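Questions we get about renting the cushions, cups and tables from the Westerberg game closet. Read this before you write in. If your question is already answered below, you will get a link to this page and a polite silence.

## Borrowing

### What is the game closet?

A closet with games in it. It lives on the second floor of the Westerberg building and lends out party and table games by the weekend. The catalog has 363 entries, from croquet sets down to a single bag of marbles with its own item number. Cup stacking is entry 8, and it generates more email than the other entries put together.

### How much does the cup stacking kit cost?

Eight dollars for the weekend, plus a deposit you get back if the kit comes home the way it left. Pay at the desk when you pick it up.

### What do I get?

A sleeve of paper cups, a handful of translucent plastic ones, one square blue cushion and a rules card. The table is a separate rental. People are surprised by this every March, when school fair season starts, and we would like them to stop.

### Can I rent only the cushion?

Yes. You would not be the first. Please don't let the dog have it.

### Do you deliver?

Within Ernovberg, yes, if you're also taking a table. A sleeve of cups will fit under your arm.

## The cushion

### Why is there a cushion at all? Cups stack fine on a table.

They do, and that's the trouble. On a hard tabletop any reasonably sober adult can put up a tower and go get a drink. On the cushion, the ground gives a little under every cup, and leaning on the edge to get a better look is a decision you'll regret. It's also a lot quieter when things come down, which the neighbors at our last Nellent Street block party mentioned with some feeling.

### Which side is up?

Both sides are the same. If you've found a difference, you've found a stain, and we'd like to hear about it.

### Can I wash it?

The cover unzips. Cold water, gentle cycle, hang it up. Don't put the foam in the dryer. One of the older cushions went through a dryer and is now a doorstop.

### Ours has gone flat in the middle. Is it broken?

It's tired. Leave it overnight with nothing on top. If it still sags in the morning, bring it back and we'll swap it.

## Playing

### Do the cups go right side up or upside down?

Upside down, wide end on the cushion. The rules card says so in large type. Each new cup goes mouth down over the one before it.

### Does nesting count, or do they have to balance?

House rules. In the Dotis version, which is the one on the card, you lower the next cup over the last one and it has to slide down and sit. In the balancing version you are on your own, and so is your furniture.

### Can we mix paper and plastic?

Not in the same stack. The two kinds have different rims and they don't agree with each other. Play a round with one, then a round with the other. The paper ones are lighter and drift if someone opens a door. The plastic ones grab the fabric a bit better and make a more embarrassing noise on the floor.

### Where on the cushion should the first cup go?

Somewhere near the middle. A start close to the edge is legal, and short.

### How do I hold the cup?

By the sides, close to the base, and without squeezing. Paper cups remember being squeezed. Bring it in over the stack, straighten it out, and lower it. Most knockdowns happen when the rim of the new cup catches the one underneath because somebody was in a hurry.

One plastic cup set down to start, and a paper cup on its way to another:
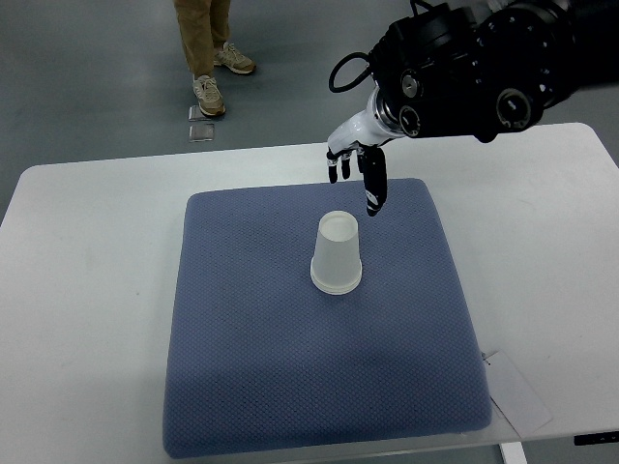
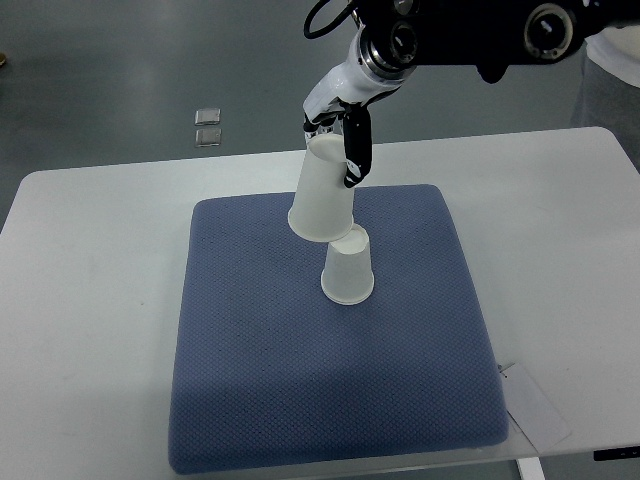

### What's the record?

For a single stack, we don't keep one, on account of the arguments. We do keep a running total of cups placed at the open evenings, which stood at 3,051 before the holidays and is now 3,906. There is no prize. Somebody asks every time.

## Bringing it back

### Do I have to return the paper cups?

The good ones, yes. Anything creased, chewed or used for lemonade can go in your recycling. Tell us how many sleeves you need replaced and we won't ask what happened.

### What if a plastic cup cracks?

Two dollars off the deposit. Bring the pieces anyway so we can take it off the list.

### How late can I drop things off?

The desk closes at 6 p.m. After that there's a bin by the side door. The cushion does not fit in the bin. Please don't try it, and please don't leave the cushion next to the bin in the rain.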